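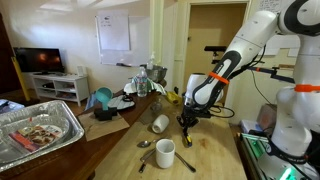
Krystyna, the two Vosumine lots are different, and I would not use them side by side in the same panel. I bought lot 236 in November and lot 441 a month later, and the newer one is clearly grayer. It is hard to see on the bobbin or under a lamp. Take both to a window and hold a strand of each against something plain white. A glossy white mug like the one in the photo works fine, and so does printer paper.

If you already have both, alternate them. I did two rows from one and two rows from the other for the whole border, and the change doesn't show. It does leave a lot of ends to weave in.

Hubert Baran still had 19 skeins of the older lot when I wrote to him. He will hold them if you email before noon. I don't know what he charges for shipping now.

The Sikora chart has a mistake in the corner repeat — the last stitch should be background, same as on the other three corners. Celina has a corrected copy.

Wiesława

Krystyna Gajewski wrote:
> Has anyone compared the natural Vosumine from different lots?
> I am short by roughly two skeins for the Sikora blanket and the
> shop only has 441. Mine is all 236. I can't tell if they match.
> Also, is the corner on the chart right? Mine won't line up.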